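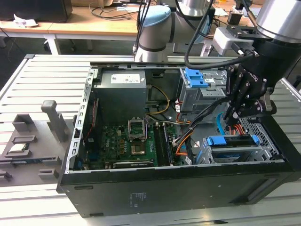
Side panel off, CPU socket open. Lay the tower flat before you start.

How to clean out an old desktop before you sell it or give it away

Posted Sunday, March 24, 2024

Quick one today. Got asked about this a lot after the yard sale post. Old tower in the closet, want it gone, don't want your tax returns going with it. Takes an afternoon, most of that is waiting.

What you need

Phillips screwdriver, medium. Can of compressed air. Soft paintbrush, clean. A few cotton swabs and some rubbing alcohol. A small dish for the screws (muffin tin is better if you're a screw loser like me). External drive for the backup.

Step 1. Back up first

Before you touch a screw. Documents, photos, bookmarks, saved passwords. Check the Downloads folder, there's always something in there. Then open a few of the copied files on a different computer and make sure they open. Don't skip that bit. I did once. Lost a whole June of pictures.

Sign out of everything too. Email, music, office programs, anything with a limit on how many machines you can use.

Step 2. Wipe or pull the drive

Two ways to go.

Selling it working: use the reset option built into the system, pick remove everything, and pick the full clean, not the quick one. Slow. Mine ran all through dinner and then some.

Giving it for parts: just take the drive out and keep it. Two cables and usually four screws. Write on it with a marker what it is and put it in a drawer. Say clearly in the listing that theres no drive.

Step 3. Power off, unplug, open up

Shut down. Switch off at the back, pull the cord, then hold the power button for a few seconds. Touch bare metal on the case before you reach in, and again every so often. Never open the power supply itself. Not even unplugged.

Step 4. Dust

Outside or in the garage, trust me. Short bursts, can upright. Hold fan blades still with a finger so they don't spin. Brush the corners, vents and the front grille, then blow again. Alcohol on a swab for sticky stuff on the outside. Old price stickers too.

If the processor's out, stay away from the socket. No air, no brush, no swabs. Contacts in there are tiny and a bent one means a dead board. Put the plastic cover back on if you still have it.

Step 5. Memory

Push the clips at the ends, stick comes up. Read the label, write down the size and type, put it back or bag it seperately. Buyers always ask.

Step 6. Close up and test

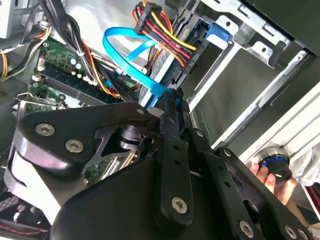 Elsie Oakley wrote in after the first version of this went up: "Please tell people to start it once before the panel goes back on. I closed mine up, all seven screws, and then it wouldn't boot. One memory stick wasn't pushed in all the way."

Fair. So: panel off, cord in, hands out, power on. Get a picture? Good. Shut down, unplug, panel on.

Step 7. Price it

Check what the same model really sold for, not what people are asking. I listed a working Karaki tower at 100 dollars, no bites, dropped it to 40, gone by breakfast. Parts only, expect less. A bare case I let go for 17 and was glad of the space.

Put in the listing: model, processor, memory, drive or no drive, what's broken. Photo of the inside helps a lot.

If it won't sell, check your town's electronics drop-off days. Not the curb, please.

Monitors next time.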